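Bench notebook, Sterkville workshop
August, started 9:40 in the morning

Board came back from the print shop, so I gave it the morning. I'll say up front that I don't think the layout is done, whatever the note taped to the package claimed. "Final" has been written on three of these now and I have stopped believing the word.

For anyone reading this who wasn't at the last meeting: the task board is meant to be a white sheet with the plates fixed to it, the outlines on it for the round parts, and a small set of blue parts that go where they go. You put the gear on its spot, you put the cylinders and pegs in their places, you time it, you take it all off and start over. Sunil Bepari wants to use it as the standard board for the whole Helero project. I want to know first whether it measures anything except how well a person remembers the board.

Setup. Black table, because the white sheet shows up on it and because the other table wobbles. I did not square the board to the table edge. I did this on purpose. The draft instructions say to line it up with the near edge, and if the results only hold when the board is dead square then they don't hold. Sunil disagrees and has said so in the margin of the last entry. Noted, again.

10:15. Parts laid out. The drawing we got from Drasden gives the peg diameters and says nothing at all about tolerance. I asked in writing. The answer was that the parts are "standard." Standard what? I measured what I had with the calipers from the drawer, which read slightly off zero and always have, so treat everything in the table at the back of this book as good for comparing one part with another and not much else.

The gear seems fine. It has the peg on top, you can get hold of it, it stands where you set it down. I have no complaint about the gear. If the whole board were gears I'd sign off on it today.

The small peg I like a lot less. It's tiny. The case for it is that a hard part should be in the set, and I accept that, but there is a difference between a part that's hard to place and a part that's hard to find after it rolls. I have already been under the table once this morning and it isn't eleven yet. 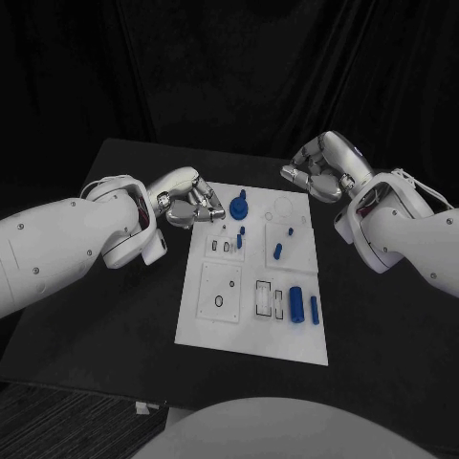

Fig. 1. Board partway through layout, gear at top left, slotted plate below it.

Circle outlines next. There's a large thin circle and a smaller one just below it and to the left. The idea is that the outline tells you where a round part belongs. My objection is the same one I had on paper. An outline is a suggestion. A part can sit a little over the line on one side and whoever is scoring will call it placed, and someone else scoring the same trial will call it missed. I tried this on myself, scoring the same placement before coffee and after coffee, and I did not agree with myself. Two ways out, as I see it. Either we put in a shallow recess so the part seats or doesn't, or we write down a rule for how much overhang counts. Sunil prefers the rule because the boards are already paid for. I prefer the recess because I've seen what happens to rules by the second week.

The line is also thinner than I'd pick. Under the overhead light it's fine. With the overhead off and just the bench lamp on, I had to lean in.

11:05. Slotted plate. Three narrow slots, vertical. The middle one and the left one read clearly. The right one is faint, and I want somebody else to look at it before I write it down as a defect, in case I'm just in a mood to find defects. If it is shallower than the other two then any insertion test that uses all three slots is comparing unlike things, and averaging across them would be silly. Action: check depth with the pin gauge. I'd do it now but the pin gauge is signed out to the Tanui bench and has been for a while.

A cylinder had ended up on the right edge of the plate, standing. It's a bad habit of this layout that the plates make such a handy shelf. There is no instruction for where parts wait before they're used, so they wait wherever they were put, and that means each trial starts from a different place. How do you compare times across trials like that? You can't, in my opinion. The protocol has 30 trials per session and not one word on start positions. I'd rather run ten with the parts starting in marked spots than 30 where they start anywhere.

Larger plate, right half. Small peg upright near the upper middle. The short cylinder was lying tilted near the left side when I looked, and I'm now wondering how we score tilted. Placed? Dropped? The score sheet has a box for each and nothing in between. I wrote "tilted" in the margin and drew an arrow, and that's a bad sign on the first day of a score sheet.

Plate in the lower left with the hole in each corner. I'd like to know what the holes are for. Sunil says they're for screws. I say that if they're for screws the drawing should show screws, and if they're a peg target then the pegs we have should fit them, and I have not found one I'd trust to. Did not force it. Leaving this open.

11:50. Timing. The target in the protocol is 76 seconds for a full clear and reset by hand. I don't know where that number came from. It's in the Drasden draft with no source, and it's been copied into ours with no source, and by the next revision it'll be a fact. My first full run by hand was 194 seconds, with no hurrying and no dropped parts. Second run 516, but that includes hunting for the peg, so Sunil wants it thrown out. I don't. Hunting for the peg is part of using this board. If it goes missing when I do it, it'll go missing when other people do it, and a number that leaves that out describes some other board.

I'll grant him that two runs is nothing. I'm not drawing a curve through two points. But I'm also not going to write 76 on the wall until somebody in this room has done it with me watching.

12:30, after lunch. Came back to find Sunil had straightened the board. Put it back at its angle. Marked the corners on the table with tape so we can at least have the argument about a known position.

We talked it over at the bench for a while. Where we ended up, as far as I understood it:

He'll ask Drasden again about tolerance, and this time ask for numbers with units.
I'll write up the start positions. Probably marked spots along the near side, one per part, with the outline of the part so you can tell which goes where. Yes, I know, outlines. These ones aren't scored.
Neither of us changes the circles until we've both scored the same set of placements separately and compared. If we agree, I'll drop the recess idea and not bring it up again. I don't expect to have to.
The small peg stays in for now. I asked for a lip along the table edge. He said a tray would do. We'll try a tray.

One thing he said that I didn't have a good answer to: that all of my complaints are about the scoring and hardly any about the board. He may be right. The sheet lies flat, the plates haven't come loose, and the blue shows up well on white, so you can tell at a glance what's a part and what's fixed. For a cheap board that's decent. I'd just like it to be a cheap board that gives the same answer twice.

2:20. Tried the tray from the solder station. Too deep, and you can't see the small peg over the wall unless you stand. Tried a jar lid instead. Works better than I want to admit. Writing it down as "shallow dish" in the parts list so it sounds like we chose it.

Also moved the bench lamp to the left side, which brings up the circle lines a bit more. Could be the angle, could be that I've been staring at them since breakfast and now see them with my eyes shut. Somebody fresh should check.

Open items, carried over:
Slot depth, right side of the slotted plate. Waiting on the pin gauge.
What the corner holes are for.
A box for "tilted" on the score sheet.
Source for the 76 seconds. If there isn't one, strike it from the protocol.
Calipers. Either fix the zero or label them.

Left the board set up with the tape marks down. Please don't straighten it.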